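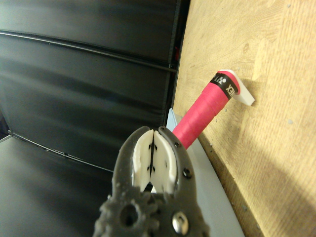 Pink handle on a light wood panel.

I replaced the finish on the hallway cupboard doors in January and kept notes, mostly on drying times, because the numbers on the can did not match what I got. The product was Flenow Clear, a water-based hardwax finish. The doors are solid wood, bought bare from a Platberg clearance shelf.

Sanding first. I started at 120 grit, went to 180, and stopped there. The data sheet asks for 240. I tried 240 on the back of one door and the first coat beaded near the edges, so I went back over it with 180 and had no further trouble. A harder, smoother surface gives this finish less to hold on to. Wipe with a barely damp cloth, let the grain rise, then knock it down by hand. A machine takes off too much at this stage and leaves swirls that show up under the second coat.

Application was by foam roller, tipped off with a brush. Thin coats. One 500 ml can covered all of the fronts twice with a little left over, which is better than the label promises. The back faces got a single coat from a second can. Finish both sides of a door on the same day if you can. I left one door with a bare back for a week and it cupped enough to catch on the frame. It went flat again after the back was coated, but slowly.

Drying is where the label is optimistic. It gives two hours to recoat. My hallway sits at 50 percent humidity in winter with the heat on low, and at two hours the surface was still tacky at the end grain. Five hours was fine. Overnight was better. Full cure took most of two weeks, judged by pressing a thumbnail into an offcut each morning.

Handles went on last. The old holes did not line up with the new screws, so I filled them with dowel and glue, trimmed flush, and drilled again with a Hikeo jig. The jig is decent. Its scale is printed slightly off on one side, so measure from the same edge every time and the error cancels. Put tape on the exit side before drilling or the finish will chip.

I also tested Ifans paste wax on top of the cured finish. It adds some slip and a little sheen, and it fingerprints badly. I took it off with mineral spirits and left the doors plain.

Next job is the lower drawers, which have an older varnish that I have not identified yet. I will try denatured alcohol on a hidden spot first.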